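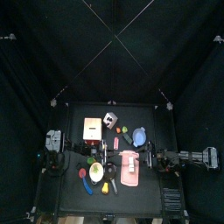 Black tabletop with black fabric walls at the back and sides, wires crossed at the back

List Home | Archive | Thread Index | Previous | Next | Subscribe

Re: Blackout curtains and the sewing room window
Posted in December by the Gebru Street quilter, Tesville Home Sewing List

Hello everyone, and a special hello to the newer folks who joined after the Tesville fabric swap,

I've been meaning to answer this one since it came through, and then the oven quit and we had family, and you know how that goes. Let me put the question back in so you don't have to dig for it:

> I am making blackout curtains for a bedroom window that
> gets the street light all night long. I bought a black
> fabric that looked nice and solid in the store, but when
> I hold it up there are pinpricks of light everywhere.
> Should I line it, double it, or start over? Also the
> panels are already cut, and I never washed the fabric.
> Am I in trouble?

First of all, please don't start over! I have made curtains for every bedroom we've ever had, and my first pair looked like a night sky when the sun came up. I was so proud of them too. What saved them was a separate lining, hung on its own rod behind the pretty fabric, and I've done it that way ever since. You can take the lining down and wipe it while the curtain goes through the wash, and if you get tired of the color in a few years you only have to replace the front.

For the lining I like the Mevari coated cloth. It's a little stiff to begin with, and it does show every pinhole, so use clips and put your pins only in the seam allowance. Set your stitch length longer than you think you want. A short stitch punches a row of holes along the hem, and there's your street light again, all lined up in a neat little row. I did 33 inches of hem that way before I noticed, and I'm still cross about it.

About the cutting — I wouldn't panic. If it's cotton, wash one of the scraps first, measure it before and after, and see what you've got. My Turnard cotton came out a good bit shorter, but I had left myself a deep hem and could let it down. If yours was cut close, you could add a band along the bottom in another color, and people will think you planned it. Or just dry clean them and never mention it again.

Now the part I care about most, and I'm sorry to go on, is the sides. Most of the light in our room was never coming through the fabric at all. It came around the edges and over the top. I make each panel wide enough to go past the window trim, and I turn the outer edge back to the wall with a bit of stick-on hook tape. My last pair took 2 evenings from start to finish, and one of those was mostly pressing. Black cotton holds a crease like a grudge, so hang the panels up as soon as they're pressed, and keep the iron well away from the coated side of that lining.

If you end up short on lining, I have a 26 inch piece left on the roll, full width, and you're welcome to it. I can bring it to the next swap, or leave it on the porch if you're out this way. Let me know your window measurements too, and whether the rod sits inside the trim or outside it. I forgot to ask, and it does change how much you'll need.

Warmly, and with cold coffee at my elbow,
Your Gebru Street quilter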